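Monetti Symptom Diary: User Guide

Section 4. Setting up your medication schedule

Complete Section 3 (Creating your profile) before you begin. You will need your current prescriptions, or a printed medication list from your pharmacy. Allow 35 minutes if you are entering everything for the first time.

CAUTION: The diary keeps records only. Do not start, stop or change the dose of any medicine on the basis of a chart or reminder. Talk to your doctor or pharmacist first.

4.1 Adding a medicine

1. On the home screen, tap Schedule, then Add.

2. Type the first few letters of the medicine name. Pick the name that matches your label exactly, including any letters after it such as ER or XR.

3. Enter the strength as printed on the label. Strength and dose are separate fields. If you take 2 tablets at a time, enter the strength of one tablet under Strength and the number 2 under Dose.

4. Choose the times of day. For medicines taken only when needed, select As Needed. No reminder will be sent, but you can log each dose by hand.

5. Tap Save. The medicine appears in your list with a gray dot until the first dose is logged.

Note: Vitamins and supplements go in the same list. The daily total field accepts values up to 3000. If yours is higher, check the unit (mg or mcg) before you call support.

4.2 Setting reminders

1. Open the medicine and tap Reminders.

2. Set a tone and a repeat interval. The default repeat is 19 minutes and stops when you tap Taken or Skipped.

3. If you skip a dose, choose a reason from the list. You can leave this blank.

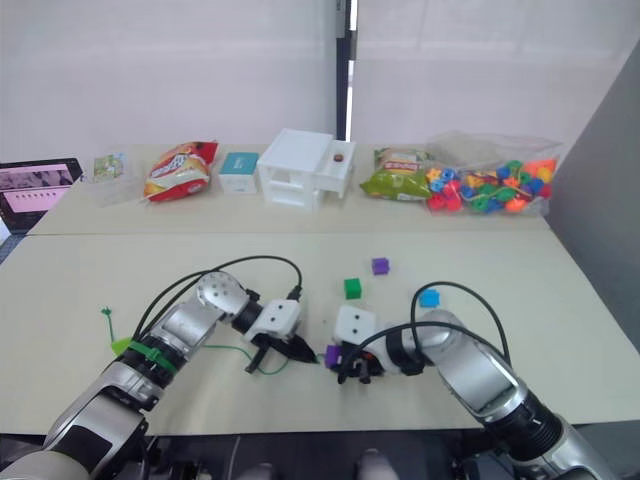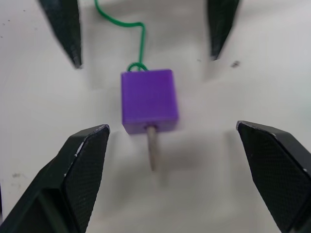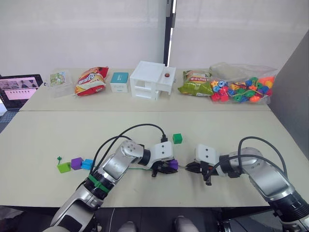 4.3 Logging pain and fatigue

1. Tap the plus sign on the home screen and choose Symptom.

2. Move the slider to a score between 0 and 10. Use the same scale each time. Many people find it easier to write down what a 3 and a 7 mean for them and keep the note in the Comments box.

3. Mark the area of the body. You may mark more than one.

4. Tap Save. Entries can be edited until midnight. After that they are locked, and you can only add a comment.

CAUTION: The diary is not monitored. Nobody at Monetti reads your entries. For chest pain, trouble breathing or sudden weakness, call your local emergency number.

4.4 Sharing a report

1. Tap Reports and choose a date range.

2. Select Summary or Full. Summary fits on one page and is the better choice for a short appointment.

3. Enter the email address of your clinic, or tap Print.

Note: Reports made before the August update do not include skipped doses. Run them again if your doctor needs that information.

If a report comes out blank, check that the date range covers at least one saved entry, then sign out and back in. If it is still blank, contact the Favinville support desk and give the version number shown under Settings, About.

Section text by Daryna Hnatiuk. Medication fields checked by Vitalii Horobets. Last revised January 15, 2021.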